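Rule 14 and what counts as a finished grasp

Revision 2 of the Hulleck handling notes went out on Mon 22 July. Most of the comments I received concern rule 14, the one on soft goods, so I will go through it in more detail than the notes do.

Rigid parts are easy to write rules for. A block is either between the pads or it isn't. Cloth has no fixed outline, and a pad can press on a fold without holding it. In the May batch, 51 of 500 episodes were marked as complete grasps by one reviewer and as contact only by the other. Gun-woo Yoon went through all 51 and found the same cause in 21 of them: the label had been set at first touch.

Hand-held gripper, black fabric item, pink bedding: 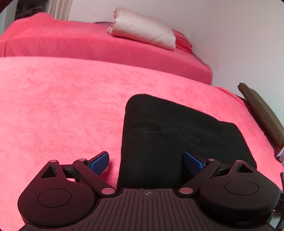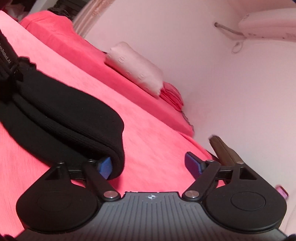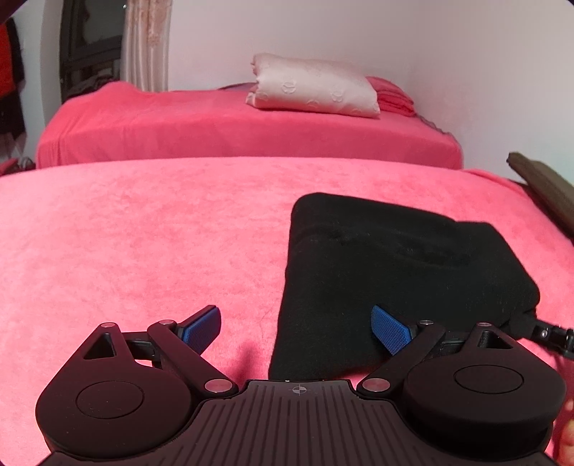
Rule 14 now has two parts. First, contact with one pad is logged as contact, whatever the operator intended. Second, a grasp is logged only when both pads bear on the fabric and the item moves with the tool. A single still is not enough to assign the second label - the reviewer has to step through the frames on either side.

Drirnarer asked whether dark fabric should be exempt, as creases are hard to make out on it. It should not. If the reviewer cannot see the edge of the item, the label is "undetermined" and the episode stays in the set. We tried dropping such episodes at Skolthorpe and ended up with a set that was all towels.

Pad inspection stays under rule 9. Lint on the pads gets wiped off between episodes, and the wipe goes in the log with the operator's initials. Shim still wants a numeric limit for pad wear. I don't have one I would defend - send measurements if you have them.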